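# Oiling a maple board so it stays nice

I learned this from my neighbor Lajos, and I've done it every February and every fall since I moved to Gemonham.

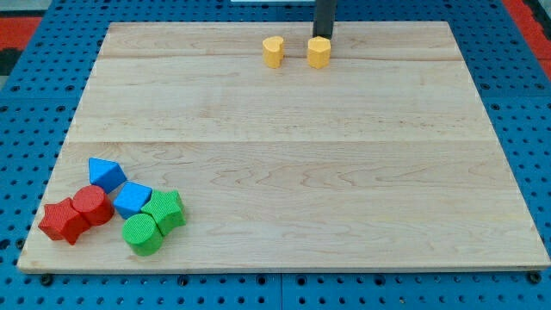
*Maple board with two yellow hearts near the far edge.*

First, wash the board with warm water and a drop of dish soap. Both sides, please! If you only wet one side it can cup on you, and I've got a warped bread board in the garage to prove it. Wipe it down and stand it on edge overnight.

Next day, feel the surface with your palm. If it's fuzzy, sand it lightly with 220 grit, always along the grain, then wipe off the dust with a barely damp rag and let it dry again.

Now the oil. Get food-grade mineral oil from the drugstore (it's cheap, and a bottle lasts me ages). Don't use olive oil – it goes sticky and starts to smell. Pour a puddle in the middle, spread it with an old T-shirt, and don't forget the end grain, which drinks up way more than you'd think. I go over the ends three times.

Leave it for a few hours, then buff off whatever's still sitting on top. If the board looks patchy, do another coat.

I like to finish with a bit of beeswax mixed with oil, one part wax to four parts oil, melted together in a jar set in hot water. Rub it on thin, wait 26 minutes (okay, that's how long my radio show runs), and buff again with a clean cloth.

Keep it out of the dishwasher after that, and oil it again when water stops beading.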